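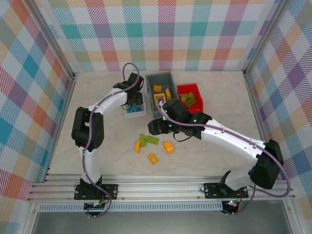
Plaid walls, marble-look floor, small white box at the back.

Sorting bricks by color - worth it or no?

plornis_dad
Got more than 500 loose bricks from a garage sale and trying to decide how to sort before I go nuts. Color or part type? Bins are small. Want something I can keep going, not a one-weekend thing that falls apart.

travard22
Part type. Always. Color looks nice, then you need one yellow 2x4 and you're digging in a pile of yellow. Your eyes pick out color fast, they don't pick out shape.

Urnska
Disagree. At 500 you do color. Part type makes sense at 2000 and up, below that you end up with bins holding two things each. Waste of bins.
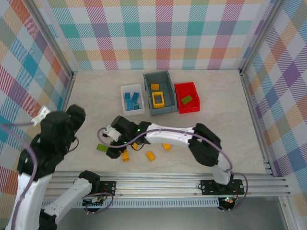

Posted by Urnska - 2018-07-23

Three open bins is plenty to start. Blue in the white one, yellow in the gray, green in the red. Still yellow on the floor and a lime one too. Yellow gets the biggest bin, I always have more of it. No lids, lids kill it, you stop putting stuff away.

travard22
ok but green in a red bin?? that would drive me up the wall

Urnska
Use what you have. You learn it in a day. White see-thru sides are nice tho, you can tell what's in there.

pacheco_bricks
Where does lime go. With green or its own. This is the real fight in our house

plornis_dad
With green I guess? Not enough lime to bother

travard22
Own bin. Mix them and you'll be sorry when you build anything with grass in it.

Urnska
Green, split later if it gets full. And frames, that open yellow piece in the gray bin, I just leave in with its color. Part type ppl would want a seperate spot for it.

travard22
yes we would

pacheco_bricks
Also love the plaid. Wouldn't want to hunt for a dropped piece against it, pale floor is better for that

plornis_dad
Ok going color for now. Picking up a few more open bins tonight, will see how far I get before January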